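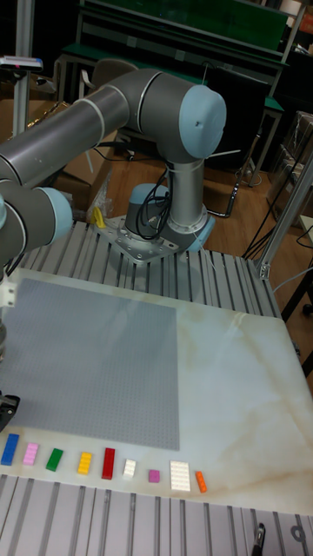

4. Corrections and Follow-up in Coverage of Television Presenters

4.1 Material

The analysis in this section uses the entertainment items collected for the main study, limited to those in which the absence of a television presenter from a scheduled program was the main subject. The limited set holds 2368 items from 24 websites, published over a period of 16 months. Items shorter than one full paragraph were left out, as were photo galleries with captions only. Items that were plainly copies of a wire story were kept, and each copy was given the same story number as its source so that it could be grouped later. The selection steps are the same as those set out in Section 3 and are not repeated.

Absence was defined from the viewer's side. A presenter was absent if a program aired in its usual slot and the presenter did not appear in it as announced. Planned leave was included when the reporting treated it as news. A contract ending was not included unless it was first reported as an absence, a pattern that came up often enough to need its own code.

For each item we stored the text as first published and as it stood when the page was fetched again at the end of the period. The fetches were done with Hestix, which keeps the page text and the time stamp but drops reader comments and related-story boxes. Where a site showed only a last-changed time, the first fetch was used as the time of publication. This makes some stories look later than they were. The effect is limited to sites that the fetcher visited less often, and those sites are marked in the tables.

4.2 Coding

Two coders, Amra Jurić and Yaneth Alvarado, read all items in the limited set. Each item was coded for the stated cause of the absence, the source given for that cause, the degree of certainty in the headline, and the degree of certainty in the body. Certainty was coded on a short ordered scale running from open speculation to flat statement. A headline in the form of a question was coded as speculation whatever the body said.

The source code separates five cases: the presenter, a named representative, the broadcaster, an unnamed person, and no source at all. A link to another site was not counted as a source in itself. The coder followed the link and used the source given there, and if that page linked on to a third, the chain was followed to its end. Chains that ended on a removed page were coded as no source. We considered a separate code for these but found that the coders could not apply it in the same way, mostly due to pages that had been moved and could still be found by searching for the headline.

Disagreements were settled by discussion after both coders had finished a full site. Most of them concerned the certainty of the body text. A common difficulty was an item that opened with a flat statement, moved to "reportedly" in the second paragraph, and closed by saying that the broadcaster had been asked for comment. The rule adopted was to code the first sentence that named the cause. This rule is simple to apply, but it gives a great deal of weight to opening lines, and readers who finish the article may come away with a weaker impression than our code suggests.

4.3 First reports

First reports rarely came from the broadcaster. In the typical story, the earliest item described what viewers had seen - a substitute in the chair, a short on-air remark, or no remark at all - and then quoted posts from viewers asking where the presenter was. The cause was either left open or filled in from an older story about the same person. A presenter who had once spoken publicly about back pain was likely to have back pain named as a possible cause in any later absence, even when the two events were years apart.

Items of this kind were coded as having no source. They form the largest group among first reports, and they are spread across nearly all the sites in the set. The two trade-oriented sites, Guvar and Pledomell, are the exception. Both tended to publish later than the general entertainment sites, and both usually waited for a statement. Their items were also shorter and had less background on the presenter's earlier career. We cannot tell from the text alone whether this reflects a written policy or simply a smaller staff.

Time of day had a visible effect on sourcing. First reports on morning programs appeared while press offices were still closed in some regions, and these were more often unsourced than first reports on evening programs. The pattern holds within single sites as well as across the set. February stands out in the monthly series for a large group of items on one morning presenter. Removing that story does not change the direction of the result.

4.4 Changes after publication

A change was counted when the stated cause in the later text differed from the cause in the first text, or when a cause had been added or removed. Spelling fixes, new photographs and added video were ignored. Changes were then divided into marked and unmarked. A marked change carried a note anywhere on the page that told the reader something had been changed, including a bare "updated" next to the time. An unmarked change carried none.

Unmarked changes were the more common kind. They were most often made in the headline, where a named condition was replaced with a general word such as "illness" or "health matter." The body was less likely to be touched. This left a number of pages in which the headline was more careful than the opening sentence under it, the reverse of the order found in first reports. Several of the pages also kept the earlier condition in the web address, which is normally fixed at the time of publication.

Full corrections, in the sense of a note naming the earlier error, were few. They came mainly after a statement by the presenter or a representative. Statements by a broadcaster were more often handled with a new item and a link placed in the old one. Le Goff has described this practice as "stacking" in relation to sports injury news, and the term fits the present material well. A reader who arrives at the first item through a search engine has to notice the link in order to learn that the cause was wrong.

4.5 Limits

The comparison of first and later texts rests on two points in time for each page. A cause that was changed and then changed back would not be seen. Pages that were removed before the second fetch are counted as removed and take no part in the analysis of changes. Social media posts by the same outlets were not collected, so a correction made only there is missing from our counts. The set also excludes radio presenters, whose absences are seldom reported by the sites studied, and guest hosts with no fixed place in the schedule.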